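In praise of the tiny allotment
Zoia Kuzmenko
February 20, 2025

When a half plot came up at the Clarklow allotments I nearly said no. I had been on the list long enough to build up a picture of myself with a full one – rows of beans, a proper shed, a bench for visitors – and half of that felt like being handed the children's menu. I took it anyway, and I'm now completely sold on small plots. I think every site in the country with a waiting list should be cutting its big ones up as they fall vacant.

The old full plot was laid out for somebody feeding a large family on potatoes. There are still people who want that and good luck to them. Orest Kovalchuk, two gates up from me, works every inch of his and I'd fight anyone who tried to take a yard off him. But walk round in January and look at the ones in between. You'll see one lovely strip by the path and then a great sea of couch grass and brambles behind it, because the tenant has a job and two children and gets down there on the odd afternoon. By their second summer they've stopped coming, out of guilt more than anything. I've watched it happen to really keen people.

My half plot takes me 30 minutes to weed from end to end. I can do it before work! I can stand at the gate and see everything that needs doing, and then do it, and go home pleased with myself. I can't tell you how different that feels from my sister's place at Bekach, where she has a whole plot and spends her time there choosing which bit to feel bad about.

The usual argument against is that you can't grow enough to make it worth the rent. Hnat Antoniuk put this to me quite fiercely over the fence, and he is a far better gardener than I am, so I did listen. But he was thinking about maincrop potatoes and winter cabbages, which take up acres and are cheap in any shop. Leave those out and a small space is astonishingly generous. Salad leaves you cut and cut again. Climbing beans go up, so they hardly need any ground at all. One courgette plant is plenty (two is a threat to your friendships). Herbs along the edge, a few raspberries at the back, and cucumbers up a bit of old netting, where they hang clear of the slugs. 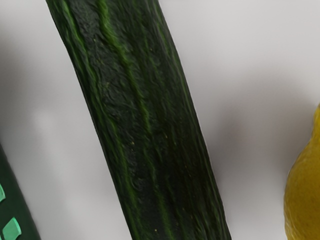 The other thing people say is that halving plots spoils the look of a site, all those extra paths and little fences. I suppose it does make it busier. I like it busier. Our end has 36 tenants where there used to be far fewer, and on a warm evening there's always someone to ask about blackfly or borrow a fork from. Khrystyna Harasym gave me all my leeks last year as spare seedlings in a yoghurt pot, and I only know her because her patch starts where mine stops. With full plots we'd have been waving at each other across a field.

And then there's the list itself. Ours stood at 255 names the last time it was pinned up in the hut. Some of those people live in flats without so much as a window box, and they're being asked to wait years for more ground than most of them could manage, while half of it sits there under carpet and old pallets. Give them a quarter plot, even. Let them swap up later if they get the bug, and keep a few big ones for the Orests of this world. Nobody would have to be turned off the ground they've got, it could all be done as plots come free.

I've got broad beans to put in this weekend if the soil dries out a bit, and there's room for exactly one row.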